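Household Economics and the History of the Home
Session 5: Storage, or Where Things Go When You Are Not Using Them
Notes to accompany the lecture. Instructor: Zuzana Hudec

Bring the reading on kitchen cupboards. If you have not done the reading, bring it anyway and look thoughtful.

1. Where we left off

Last session ended with the great disappearance of the servant from middle-class homes and the slow discovery, by the people left behind, that plates do not walk back to the shelf. Nhyira Atinga asked whether the shelf itself changed once the person filling it was also the person eating. It did, and most of today is an attempt to answer her properly. My reply at the time was "probably," which I do not recommend as an exam strategy.

2. What storage is for

The usual answer is that storage keeps things. A cardboard box in a damp garage also keeps things, in its way. For this course we will use a narrower definition: storage is an arrangement that lets a person find an object again at less cost than replacing it. Cost includes time, money and temper.

By that definition a good deal of what we own is not stored at all. It is merely indoors. If you have ever bought a second pair of scissors while the first pair was in the house, you have met the problem, and you probably now own three.

Key terms: retrieval cost, dead stock, the working surface, the junk drawer (treated as a serious institution, see section 5).

3. From chest to cupboard

For a long stretch of European domestic history the main storage furniture was the chest. A chest is cheap to make and doubles as a seat. It has one serious fault: whatever you want is at the bottom. Sherif Kettani calls this "geological storage" in his seminar paper, and I have been stealing the phrase ever since.

The chest of drawers is best understood as several shallow chests stacked on top of each other, with the lids taken off. Nothing about it looks like a breakthrough. Yet it cuts retrieval cost sharply, and it does something else that interests historians more: it makes sorting possible. Once there is a drawer for linen, there can be linen in the wrong drawer. Households began to have arguments they could not have had before.

Cupboards with fixed shelves bring a different trade. You can see everything in the front row and nothing in the back. Deep shelves look generous in a showroom and turn into archives within a year. Keep this in mind when we get to fitted kitchens, where the depth of the cupboard was set largely by the depth of the counter above it and hardly at all by the size of a tin of beans.

4. The working surface

Flat surfaces attract objects. I would like to offer a theory, but I mainly have evidence. A table bought for eating becomes a place for mail, then for the things that were under the mail, and dinner moves to the sofa.

Economists would describe this as a price problem. Putting something down on a table costs almost nothing at the moment you do it. Putting it away costs a walk, a decision and sometimes a stepladder. The bill for the first choice arrives later and is often paid by someone else. Štěpánka Skála's term for this, in the handout from week 2, is "surface credit." You borrow space from your future self, who has a poor record of being asked.

Some questions to think about before the discussion:

Who in a shared household gets to declare a surface full?
Does an object left out for daily use count as stored? (Consider the kettle.)
Is an empty table a sign of order, or a sign that there is a closet somewhere you should not open?

5. The junk drawer

Every serious attempt to classify household goods ends with a category called "other." The junk drawer is that category with a handle on it. It takes string, dead batteries, live batteries, keys to former addresses and one birthday candle.

It is tempting to treat the drawer as a failure of the system. Matěj Šimko argues the opposite, and I think he is right. His kitchen study followed 22 households in the town of Kiminholm, and the ones without a junk drawer did not have less junk. They had it spread thinly over the whole house, where it took longer to search. A single bad drawer is a known bad drawer. You can go through it in two minutes while swearing.

There is a limit, of course. A household with more than one junk drawer has begun to build a filing system for its junk, and should be offered tea and encouragement.

6. Containers inside containers

Twentieth-century storage added a further layer: small containers whose job is to divide up larger ones. Canisters, tubs, jars, trays, baskets, dividers. Catalogs sold these as a route to calm. The invented need was quite real, in that people had more small things than before, but the containers themselves soon needed somewhere to live.

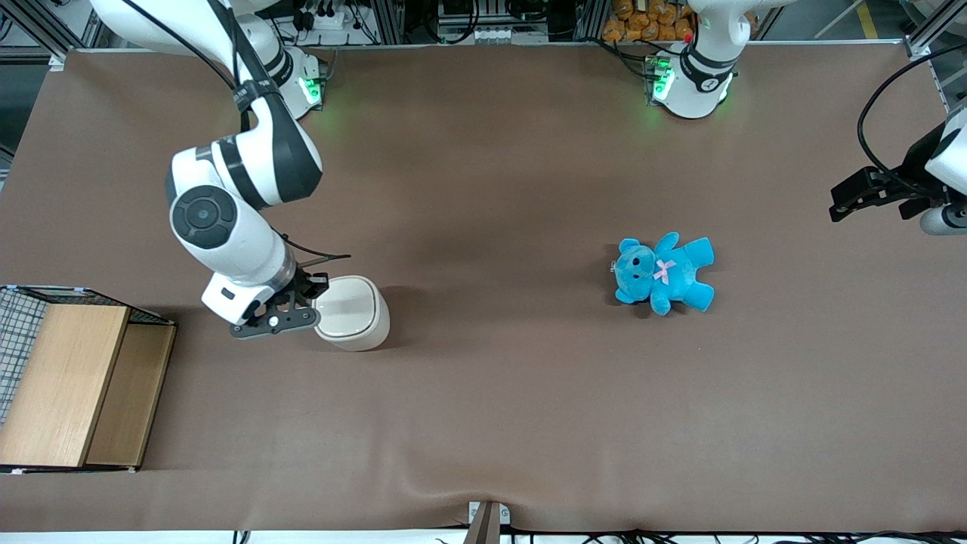 Fig. 1. White cylindrical container on a brown tabletop, held by a black two-fingered gripper.

Plain white containers deserve a word of their own. They match each other beautifully and conceal their contents perfectly, so that the owner of a handsome row of them must either label each one or develop a strong memory for position. Clear glass solves this and brings back the sight of old lentils. The historical record suggests that people switch from one to the other and back again, buying a full set each time.

Note the difference between a container chosen to fit its contents and one chosen to fit the shelf. The first kind tends to be ugly and used. The second photographs well. We will look at sales catalogs from both camps next session, including the Flevent range, which managed to fit neither.

7. For next time

Read the chapter on fitted kitchens and the short piece on pantry taxes. The second is drier than it sounds.

Written exercise (one page, please, and I can tell when you have changed the margins): pick one storage place in your home, open it, and list what it holds. Then write down what you think it was meant to hold. Explain the gap using at least one term from section 2. You may leave out anything embarrassing, but say that you left something out.

The exercise is due in April, before the break. Office hours are unchanged and take place in room 21, next to the supply closet, which you are welcome to inspect.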